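Hokico Character Study
Home Courses Character Notes About Us Contact

Search this site Enter a character or keyword Go

About Us

Hokico is a small school in Rotdale that teaches the history of Chinese characters. We teach adults, mostly people who already read some Chinese or Japanese and want to know where the characters came from. We do not teach spoken Chinese, and we do not prepare students for language exams.

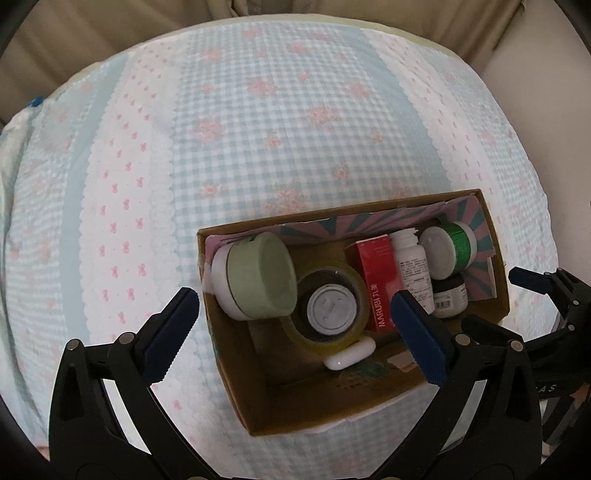
2 min read

The school began as an evening class. Aiguo Yao had been teaching modern Chinese in the Butkienė building on Grullitz Street, and her students kept asking the same kind of question. Why does the character for "come" look the way it does? Why is there a water element in a word that has nothing to do with water? The textbook either skipped these questions or answered them with a little story made up to help the memory. She started bringing in copies of older forms, and before long the older forms took up most of the lesson. The next November she offered them as a separate class.

Laine Koppel was a student in that first group. She now runs the office, answers the mail and teaches the beginners' course. Aivar Zariņš joined later to teach bronze inscriptions, and Līga Kütt looks after the written notes on this site.

What we teach

The beginners' course covers 100 characters. They were picked because their early forms survive and can be compared from one period to the next. Each lesson takes a few of them and follows them from oracle bone script, through bronze and seal script, to the clerical and regular scripts. Students copy every form by hand. Copying is slow, but most people start to see which strokes stayed and which were straightened, merged or dropped once they have done it for a few weeks.

The second course deals with characters made of a meaning part and a sound part. Most characters are of this type, and it is where popular explanations tend to go wrong. A part that was chosen for its sound gets read as a picture, and a story grows up to explain it. We spend a lot of time on how to tell the two apart, and on cases where one part seems to have done both jobs.

The reading group is for people who have finished both courses. They read short inscriptions with Aivar, usually vessel dedications of a line or less, and they work from rubbings and published drawings. Progress depends on the text. One inscription may take a whole evening.

How we work

We try to keep three things separate: what an early form looks like, what the early dictionaries say about it, and what later scholars have proposed. They often disagree. The character 東, "east," is a good case. The Shuowen Jiezi, the Han dynasty dictionary, gives an explanation with the sun in a tree, and many learners still meet that one first. The oldest forms look much more like a bag or bundle tied at both ends, and the usual view today is that the character was borrowed for its sound. We show students the forms first and the dictionary entry afterward.

The character 來 is simpler. It was a drawing of a wheat plant and was borrowed to write the word "come." Students generally accept this as soon as they see the older form.

There are also characters nobody has explained to our satisfaction. The notes mark these as uncertain and list the main proposals. We get letters asking us to pick one. If the evidence does not favor any of them we leave the entry as it is.

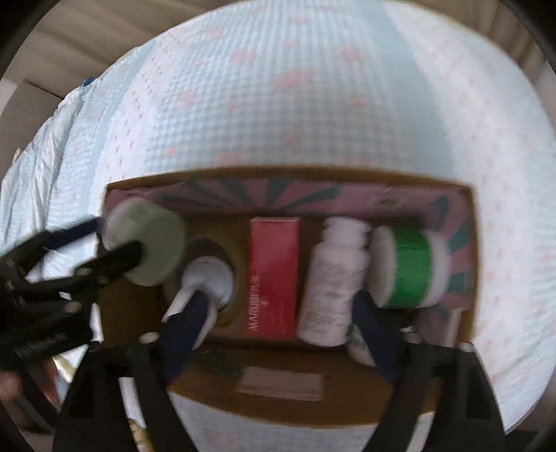

The notes are revised as new material is published. Līga goes through the longer entries first, and corrections from readers are welcome. Please give the source and the page. A correction with no source will be read, but it will probably not lead to a change. Readers who only have a question about a character should look at the existing notes before writing, as many of the common ones are already there.

Teaching materials

Our worksheets are drawn by hand by Ott Lepik and then scanned. We tried computer fonts for seal script in the early classes and gave them up. The fonts made every form look equally tidy, and some of them filled gaps with shapes that are not found in any source. Ott's drawings follow a particular inscription or printed edition, and the source is written in the corner of each sheet.

Students receive the worksheets as part of the course fee. We also sell the beginners' set separately to people who live too far away to attend. It comes with a short guide to stroke order for the seal forms, though readers should know that stroke order for the earliest scripts is partly guesswork.

Any pen or pencil will do for the copying. Some students use a brush, but we are not a calligraphy school and nobody's writing is graded.

Classes and visits

Classes are held in the evening in the upstairs room of the Butkienė building. The entrance is on the Grullitz Street side. Beginners' courses start twice a year, and the reading group continues through the year apart from the summer break. Groups are kept small so that everyone can see the rubbings on the table.

New students may sit in on one class before signing up. Write to Laine at the office and say which course you are interested in and how much Chinese or Japanese you read. She will tell you which lesson is coming up and which worksheets to bring.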